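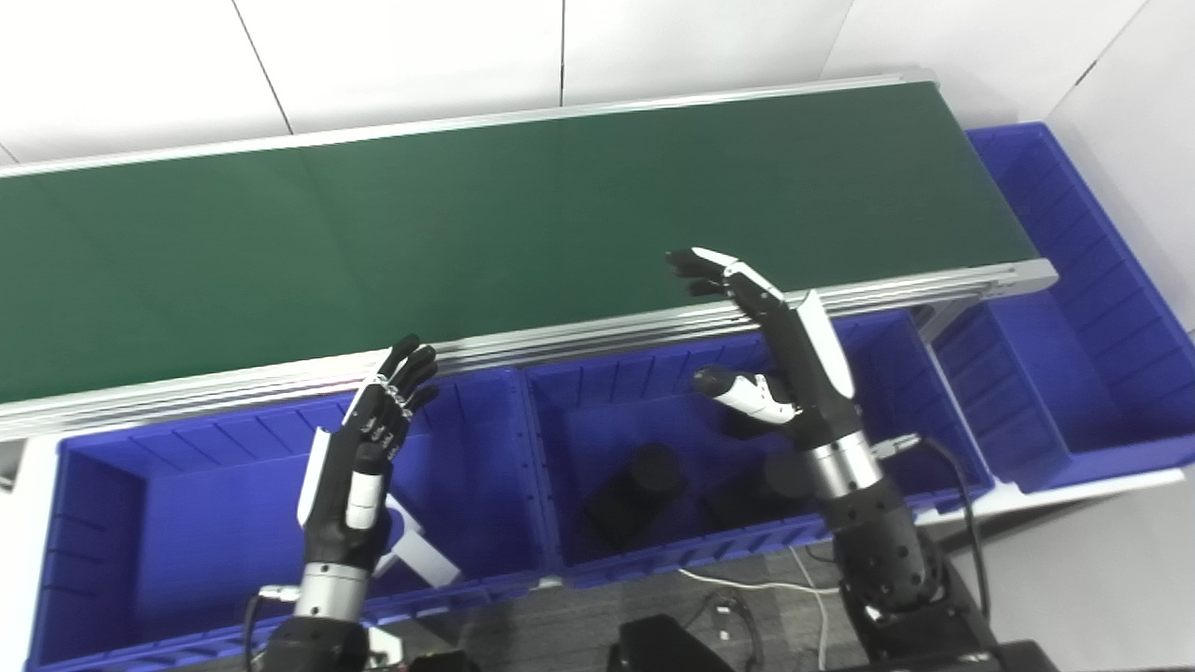
4.2 Bursary uptake and persistence to completion

Across the five intake years, the four participating colleges received 2,994 applications for disability-designated bursaries, of which 358 resulted in an award. The ratio of awards to applications differed considerably by site. Ostville, which administers its bursary through the accessibility office, made offers to a larger share of applicants than Novham or Stoltville, where awards are decided by the general scholarships panel and where documentation of disability is assessed separately from financial need. Interview data from staff at the latter two sites indicate that applicants were frequently asked to submit the same medical documentation twice, in different formats, and that files were closed if the second submission was not received before the September enrolment deadline.

Recipients were followed until they completed their program, withdrew, or reached the end of the observation period on Aug 21, 2021. Withdrawal was concentrated in the first two terms at all sites. Of the recipients who left, 17 returned within the observation period and were treated as continuing students for the purposes of the survival analysis; the alternative coding is reported in the appendix and does not alter the direction of the main effects.

The coefficient for award size was positive but small once program of study and living arrangement were entered. This finding departs from the earlier work of Yuan, whose study of a single institution attributed most of the difference in persistence to the dollar value of the award. Weidong Yuan's sample was limited to students living in residence, and the cost of accessible transportation therefore did not enter the model. In the present data, students commuting to the Stoltville and Xia campuses reported transportation as their largest unreimbursed expense, and several described organizing their course load by the booking hours of the regional paratransit service.

Timing of payment showed a stronger association. Where funds were released before the start of classes, recipients were more likely to have a note-taker, interpreter or attendant in place by the second week. Where funds were released after the census date, these arrangements were commonly deferred to the following term. Figure 4 plots cumulative persistence for the early-release and late-release groups.

Figure 4. Cumulative persistence to completion by timing of bursary release, all sites combined. Shaded bands represent 95 per cent confidence intervals.

The two curves separate during the first term and remain separated thereafter. Because release dates were set by institutional policy and not by the characteristics of individual students, selection into the early group is unlikely to account for the whole of the difference. Site-level differences in advising practice cannot be excluded.

A total of 161 recipients completed the exit questionnaire. Respondents rated the renewal process less favourably than the initial application, citing in particular the requirement to re-establish eligibility each year for conditions that are permanent. Open-ended responses on this point are taken up in Section 4.3.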